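# Plondside library to open on Wednesday evenings

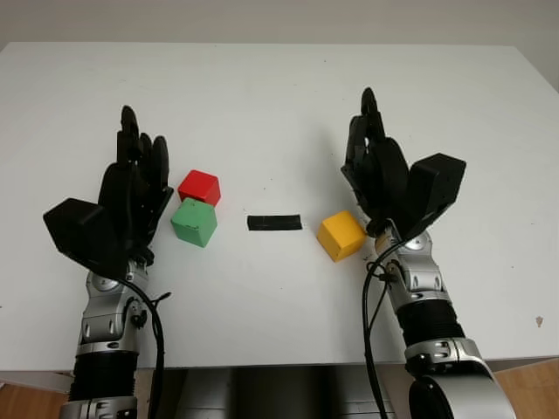

Plondside Library will stay open until 8:30 p.m. on Wednesdays beginning in January, the first time the Itley Road branch has kept evening hours in 13 years.

The change was approved by the town council last week along with the rest of the library budget. The branch now closes at 5 p.m. on weekdays and at noon on Saturdays, hours that many residents said made it hard to use the place at all if they worked in Trekell or farther out.

A survey mailed to households over the summer drew 856 replies. Later closing was the most common request, ahead of more parking and a larger children's section.

"People kept telling us the same thing at the desk, so the survey wasn't a big surprise," said Volkan Uçar, the branch manager. "They get off the bus at a quarter to six and we're dark."

Uçar said the library looked at opening late on Mondays as well but did not have the staff for it. Two part-time clerks will be hired to cover the Wednesday shift. Applications are being taken at the front desk and at town hall.

All regular services will be offered in the evening, including card sign-ups, printing and interlibrary loan pickup. The local history room will still close at 4 p.m. because it shares an entrance with the town records office. The upstairs meeting room, which seats up to 80, can be booked by community groups on Wednesday nights at no charge. Groups need to fill out a form and leave the chairs stacked by 8:15.

The Dağdelen Room on the ground floor will be set aside as a quiet study area on the same evenings. It was repainted in the fall and has new carpet, though the replacement blinds are on back order and the old ones are still up.

Some residents at the council meeting asked about the cost of heating and lighting the building for the extra hours. The town clerk said the added expense would come out of the existing utilities line and would be looked at again in the spring. One speaker asked that the outside lights on the Itley Road side be fixed before the new hours start. Council members said the repair was already on the public works list.

The 2 bus, which stops across from the library, runs until 9:10 p.m. on weekdays. Parking in the lot behind the building is free after 6 p.m., but the gate on the alley side will be locked at 9.

The book drop will remain open at all hours. Saturday hours are not changing, and the branch will still be closed on Sundays.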